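Tickets for Wedance came through in the morning. The price was 50 each and I paid for both before I could change my mind. The hall in Prarkitz holds 855 people, and more than 221 seats were gone by the time I got to the page. We are in the balcony, left side. I would have liked the floor, but my knees would not.

I first heard them in January, on the late radio show, when I was supposed to be asleep. Two fiddles, an accordion and a low drum. I wrote the name on the back of a bill and then lost the bill. It took me weeks to find them again.

Bus 117 goes from Dranell straight to the hall, but the last one back is at 11:20 p.m. If they play long we will have to leave during the encore or pay for a cab. I am for the cab.

Dinner before, at Mavromatis. Booked for six.

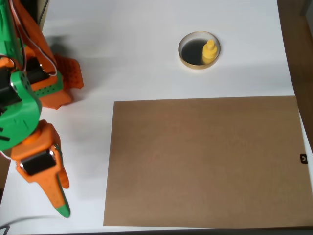
Played the second album twice through after lunch. The slow song on side two is still the best thing they have done, and I hope they keep it in the set. I tried to follow the drum part with two fingers and kept losing it in the middle, where the beat shifts. A big piece of brown cardboard like the one on the white table gives a decent low thump if you hit it flat – better than my knee, anyway. Will try the song again tomorrow, slower. Need to find my good shoes.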